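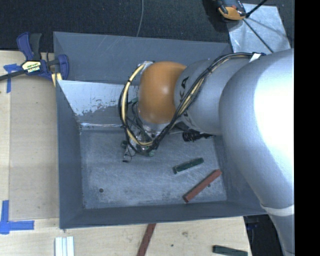
기차역 대기 시간과 짧은 스트레칭에 대한 조사 보고서

작성자: 하우케 드레슬러 (Hauke Dreßler)
제출일: 2월 6일 토요일
과목: 여행과 생활 건강

1. 주제를 정한 이유

저는 한국에서 공부하면서 방학마다 기차와 버스를 오래 탑니다. 세 시간 넘게 앉아 있으면 허리와 목이 굳고, 도착한 날에는 잠도 잘 오지 않습니다. 그래서 역에서 기다리는 시간에 할 수 있는 가벼운 운동을 조사하기로 했습니다. 요가 매트나 운동복이 필요한 동작은 처음부터 제외하였습니다.

2. 조사 방법

같은 기숙사에 사는 학생 23명에게 설문지를 나누어 주었습니다. 모두 지난 6월에 장거리 여행을 한 번 이상 한 학생입니다. 설문에서는 기다리는 동안 무엇을 하는지, 몸의 어느 부분이 불편한지를 물었습니다. 그 다음에 저는 직접 세 번 여행하면서 동작을 해 보고 공책에 느낌을 적었습니다. 걸음 수는 휴대전화 앱 Tralteo로 기록했습니다.

3. 결과

설문에 답한 학생 대부분은 기다리는 동안 의자에 앉아서 휴대전화를 본다고 했습니다. 불편한 부분은 목이 가장 많았고 그 다음이 허리였습니다. 스트레칭을 하고 싶지만 다른 사람이 볼까 봐 부끄럽다는 답도 여러 개 있었습니다. 이 답은 제가 예상하지 못한 것입니다.

제 기록을 보면, 첫 번째 여행에서는 계속 앉아 있었고 출발 전까지 1140걸음밖에 걷지 않았습니다. 두 번째 여행에서는 승강장 끝까지 천천히 왕복했고 4000걸음을 넘었습니다. 이날은 기차 안에서 다리가 덜 무거웠습니다. 세 번째 여행에서는 걷기 대신에 앉아서 하는 동작만 했습니다. 어깨를 뒤로 돌리기, 발목 돌리기, 숨을 길게 내쉬면서 고개를 옆으로 기울이기입니다. 목은 편해졌지만 다리는 첫 번째 여행과 비슷했습니다.

4. 어려웠던 점

짐이 있으면 걷기가 불편합니다. 저는 두 번째 여행 때만 가방을 보관함에 맡겼기 때문에 세 여행의 조건이 똑같지 않습니다. 또 두 번째 여행 전날에는 잠을 충분히 잤습니다. 그러므로 다리가 편했던 이유가 걷기 때문인지 잠 때문인지 정확하게 말할 수 없습니다. 설문지의 질문 하나는 제 한국어 표현이 분명하지 않아서 두 학생이 다른 뜻으로 이해했습니다. 그 질문의 답은 결과에 넣지 않았습니다.

5. 앞으로의 계획

다음 방학에는 같은 노선을 같은 시간에 타고, 가방도 매번 보관함에 맡기려고 합니다. 부끄럽다고 답한 학생들에게는 앉아서 하는 동작을 먼저 알려 주고, 한 달 뒤에 다시 물어볼 생각입니다. 설문지는 제출하기 전에 한국 친구에게 읽어 달라고 부탁하겠습니다.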